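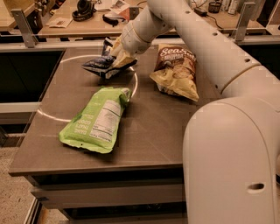

Navy bag in the gripper, over the circle. Green and Sea Salt bags waiting.

March, 4:20 pm, snack bag bench

The top-pinch idea works and I'm so pleased! Background for Sofia, who missed the morning: the old Nondov policy always went for the middle of the bag, and on anything puffy the fingers just skated over the foil. Kalliopi suggested we relabel the grasp points so they sit on the end seal (flat, stiff, easy to find in depth) and retrain from the same 3000 demos. No new data at all, only new labels.

Ran 20 picks per condition this afternoon, same start poses for both.

Old labels: 9 held through the lift
New labels: 17 held

Of the three misses, two closed on air beside the seal and one dropped the bag on the way up. I suspect the air ones are calibration, the wrist offset looks a bit off again. Panagiotis has the numbers from last time.

Still to try:
- finger force down from 80 to 60 percent, to see how gentle we can go
- bags overlapping each other, which the Estach set barely covers
- green bag with the seal folded under (I bet this one hurts)

Theano wants the failure clips before she touches the Wurngate loader, they're in the shared folder under topseal. Please don't move the circle on the table, all the start poses are measured from it!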